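Filed under: Help Centre > Trade Tracker > Known issues and logs
4 min read

Ticket 438: Cap figures wrong after a mid-season trade

Product: Nitance (league manager, hockey edition)
League: Flunden Keeper League
Status: Closed
Priority: Normal

Reported problem

The league runs a salary cap of 800 points per team. In July the Parow side traded a defenceman with two years left on his deal to the Song side, taking back a younger defenceman and a third-round pick. Both managers accepted and the trade went through at 21:10. The rosters changed straight away. The cap totals did not. Parow still showed the old player's full 73 points against its cap, and Song showed nothing for him at all.

The commissioner noticed when Parow tried to sign a goalie and got the message "Over cap by 50". By hand, the team should have had 23 points free.

First checks

Asked the league to log out, clear the browser cache and log back in. No change on desktop or phone.

Checked the trade record. Both sides complete, pick transferred, no retained salary entered. The "retain part of salary" box was left blank by Parow, which the rules allow.

Ran "Recalculate totals" from the commissioner menu. It finished without an error and the figures stayed the same.

Checked three other trades in the same league from earlier in the season. All of them had correct totals. None of those involved a draft pick. 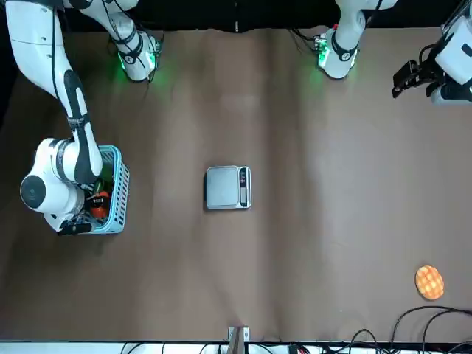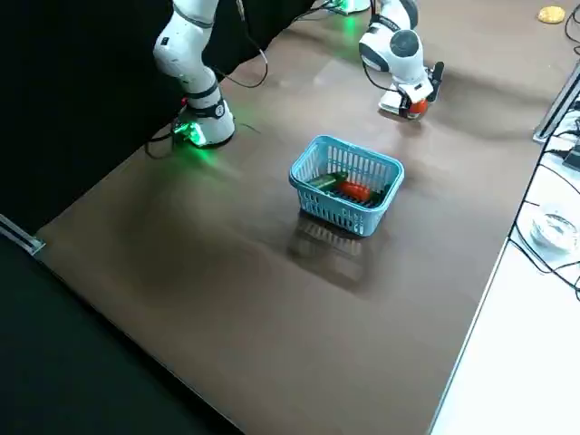

Light blue basket on the brown table, in both pictures.

Second round

Set up a copy of the league on the test server and repeated the trade.

Test 1: player for player, no pick. Totals correct on both sides.

Test 2: player for player plus pick, retained salary left blank. Totals wrong, same as the report.

Test 3: as test 2, but with 0 typed in the retained salary box. Totals correct.

Test 4: pick only, no players. Totals correct, as picks carry no salary.

So the fault needs both a pick in the deal and a blank retained salary box. With a pick present, the tracker reads the blank as "all retained" and leaves the full 73 points with the old team. Recalculating doesn't help because it reads the same blank again.

Workaround sent to the league

1. Go to Commissioner > Trades > History and open the trade.
2. Choose Edit terms. Do not choose Reverse, which would put the pick back and reset its order in the draft list.
3. Type 0 in the retained salary box for each side.
4. Save, then run Recalculate totals.

The commissioner did this at 18:40. Song now shows 73 points for the defenceman and Parow has 23 points free. The goalie signing went through on the next try.

Fix

Blank is now treated as 0 in every kind of trade. The change is live for new trades only. Older trades with a pick and a blank box still need the steps above, one at a time.

Left open

The "Over cap" message gives the amount but not the player causing it. Moved to the requests list.

Related articles
Setting a salary cap for a keeper league
Retained salary: how it is counted
Why can't I reverse a trade after the draft?
Moving a player to injured reserve
Changing the order of draft picks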